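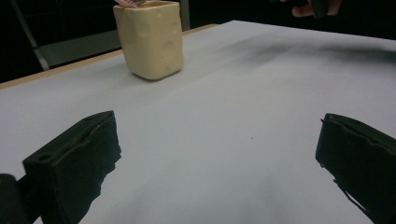
3. Deciding what the wrist camera is allowed to believe

Stistosum takes recordings from a hand-held gripper and turns them into training examples for the Tillman planner. The planner wants three things from each example: the state of the jaws, an outline of the object to be picked up, and a target pose for the next move. The recordings supply a great deal besides. This section covers the stage that throws most of it away.

3.1 Removing the gripper from its own view

The jaws are always the nearest objects in view and usually the largest. An early version of the outline network, left to its own devices, found them irresistible and proposed that the gripper should pick up itself. We therefore mask the jaws before anything else runs.

Our first mask was a fixed template, drawn once in Sosance (our labelling tool) and applied to every recording at every jaw opening. It lasted until the padding began to wear. A frayed strip hanging below a jaw sits outside a template drawn round a tidy block, and the network treated each strip as a small, dark and very promising object. The present mask is re-estimated at the start of every recording. We take the first 60 frames in which the encoder reports a changing jaw opening, fit a rigid outline for each jaw, and then grow it outwards until the growth stops picking up pixels that move with the jaw. Loose edges are swept in with the rest. So is a small margin of innocent table, a loss we accept.

Dark padding against a dark background is harder. The top of the view often looks past the table into an unlit part of the room, and a raised jaw can merge with it completely. In those cases the mask falls back on the encoder and the last good outline. We tried learning the boundary from appearance and obtained a network with strong opinions about black on black, none of them repeatable.

3.2 Hands

People set out the objects, and people take their time letting go of them. A cup with fingertips over its rim is a perfectly good cup as far as the outline network is concerned, and it will return an outline with some confidence. As a target for a grasp it is a poor idea. The planner has no notion of manners and will cheerfully reach for something that is already being held.

The hand filter runs on every frame and produces a coarse skin mask. An object is marked unavailable when its outline, widened by 13 pixels, overlaps this mask. It becomes available again only after 60 consecutive clear frames. A hand elsewhere in view has no effect on the object's status, even if it is holding something of its own, although anything in that hand is itself barred from selection.

The weak point is the upper edge of the view. A hand reaching down to an object at the back of the table may show nothing except the ends of its fingers, and the filter was trained largely on whole hands, which are easier to come by in public collections. We added crops made by cutting whole hands down to their last joints. Yvonne Hulme, who labelled the test portion, was given the same crops without being told how they were made and asked several times what had happened to everyone. The retrained filter catches most of these cases. Those it still misses tend to involve pale fingers against a pale object, where we have some sympathy with it.

3.3 Partial outlines and the far end of things

Long objects cause trouble of another kind. The planner chooses a grasp point from the middle portion of the outline, and it computes that middle from the part it can see. When a jaw covers one end, the apparent middle slides towards the other. For a brush this moves the preferred grasp off the handle and up towards the bristles, a region that the contact model regards as a solid block and that anyone who has owned a brush does not.
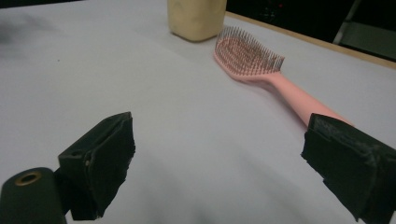

Figure 2. Wrist view of a pink hairbrush with the jaws open. The right jaw hides the end of the handle, so the visible outline stops short.

Figure 2 gives a typical case. The outline network traces the head and the visible length of the handle, then stops where the jaw mask begins. Nothing in the outline itself says whether the object ends there or carries on behind the jaw. We therefore attach a label to every stretch of outline: free where it borders table, and contested where it borders a mask or the limit of the view. A contested stretch is treated as missing evidence. The planner may extend the object along its local axis through that stretch, up to the far side of the mask, and must score grasps over the whole range of possible lengths.

The same label applies to objects that leave the top of the view. A container with only its lower part showing receives a contested upper boundary, and the planner may not propose any grasp that depends on knowing its height. Before this rule existed, Tillman assumed that every such container ended exactly at the top row of pixels, and planned for a world of remarkably uniform crockery.

Extending along the local axis works for straight handles and is wrong for curved ones. We considered a learned completion step and left it out. It drew very handsome handles, some of them on objects that had none.

3.4 Marks on the table

The tabletop is pale and matt, and by design offers little to track. Small marks are therefore useful to the pose estimator, which will lock on to a dark speck for as long as it stays in view. They are much less welcome in the outline stage, where a speck lying between open jaws has every geometric property of a well-placed object except size. We discard any free outline smaller than the jaw contact patch and pass its centre to the pose estimator as a candidate landmark. Broad smudges and soft shadows go to neither stage. A landmark that moves relative to the others is dropped at once, on the assumption that it was a crumb.

One side effect should be mentioned. Cleaning the table halfway through a session removes landmarks and makes the pose estimate worse. The collection notes at Bastton now ask for the table to be wiped before recording starts or after it ends — a request that was met with less resistance than most of our others.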